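Stitthorpe bedroom set, README

Hi, and thanks for grabbing the folder! Stitthorpe is the simulated half of the two-armed robot I'm putting together on the back bench at Standholm, our shared workshop. The real arms are still mostly brackets and swearing, so for now everything in this download comes from the simulator. I drive the arms by hand from the old laptop next to the drill press and save what comes out.

What's in it

377 episodes, all in the same rendered bedroom, all with a paperback as the thing to be handled. Each episode gets its own folder with the video from 3 cameras (one on each wrist and one looking out over both arms), the joint positions, the gripper openings and a one-line text file saying what I was trying to do. Unzipped it comes to 3920 MB, so make some room first.

The task lines are in everyday words, the way I'd say them to a mate: "pick up the book", "put the book on the bed", "turn it round so the cover faces you". I didn't tidy them up, and my spelling of "nightstand" wanders a bit (sorry, Vitória).

Wrist cameras

Both wrist views look out past the fingers, so you always get a fair bit of gripper along with whatever's behind it. If you're training anything on these, please don't crop the bottom off to get rid of the housing! I tried that, and lost the finger joints as well, and then spent a whole evening wondering why my grasp labels made no sense. Gripper opening is logged from zero (shut) to one (as wide as it goes).

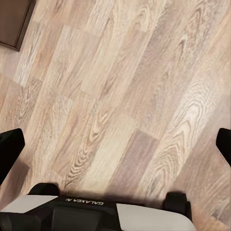

Wrist view with the fingers wide apart over the floorboards.

You'll find plenty of floor in these. I start recording before I've lined the arms up, because I wanted the messy approach in there too, and I'm a slow and wobbly driver. If you only want the tidy part, the file called trim.csv has a suggested start and end for every episode. Muchen Qian did the trims for the first 200, I did the rest, and I'm afraid you can tell where the changeover is. Muchen cuts tight. I leave a lot of dithering at both ends.

The room

The lamp sits on the nightstand for the two-arm episodes, and it's a proper nuisance. Its shade flares out at the bottom, right where I'd like to bring the left forearm through, and my first few dozen attempts sent it flying. I've kept a handful of those under failed/lamp in case anyone's working on recovery. The glass door behind is part of the model I started from, with a fence and lawn outside, and I've left it alone because I like having a bright background that might upset a colour threshold.

There's less open tabletop than you'd think once both arms are over it. My habit is to bring the left gripper in first, stop short, then bring the right one across to match, and let the two of them close in together. It's slow but the book stays put more often.
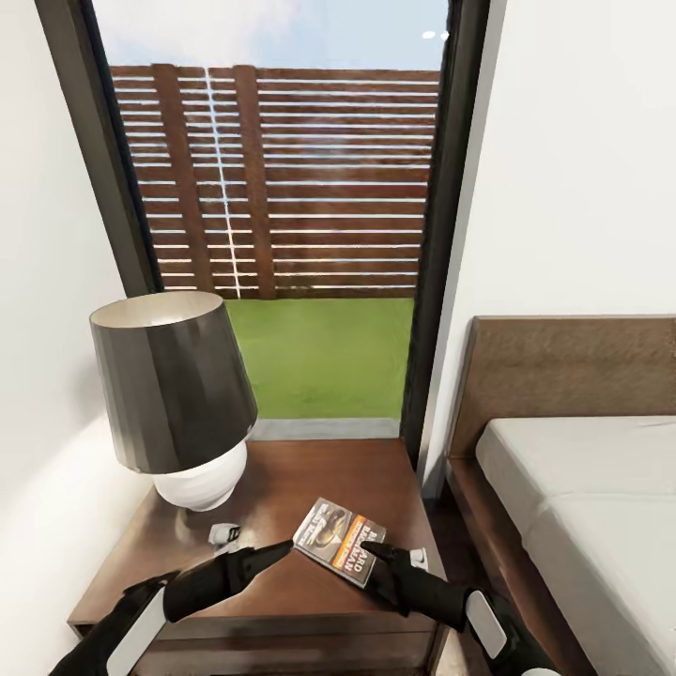 Neelam Negi reckons I should be recording contact force as well as position, and wrote on the issues page that a gripper closing on a thin paperback is hard to learn from joint angles alone: "You can't tell from the log if it's squeezing the thing or just standing next to it."

Fair point. I've added a contact flag for each finger, but it's only yes or no, and it flickers when the finger is skimming along a surface. Real force numbers will have to wait until December, when I've got some time off and can redo the logger properly. If somebody wants to have a go before then, it's all in logger.py and I'd be chuffed.

Book on the bed

These episodes are my favourites! The bedding has soft folds towards the edge, and a book that stands nicely on a flat tabletop may not feel the same about a mattress. I logged the book's tilt every step in this group, so you can pick out upright and fallen without watching the video. Watch out for the wrist view though, as the cover is often upside down in it. Rotate the picture before you run any text reader over the author's name.
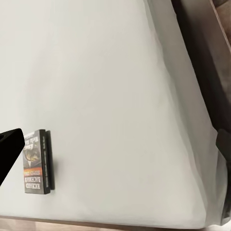 Paperback upright on the white bedding, left finger close in beside the cover.

Things I know are wrong

Timestamps in the right wrist stream lag by one step in the older folders. Add one and you're good.

The failed/ directory isn't trimmed at all.

Episodes with "Bastos" in the folder name use the older gripper settings, which close far too fast. Keep them apart from the others if you care about speed.

Lighting is the same all the way through. A grey-day version is on the list.

Using it

Do what you like with it, home projects or class work or whatever, and say where you got it. If you train something that can drive better than I can (low bar), send me a clip. Bug reports go on the issues page, or leave a note in the Stitthorpe tray on the bench if you're a Standholm member.

Cheers,
Ermelinda Salgado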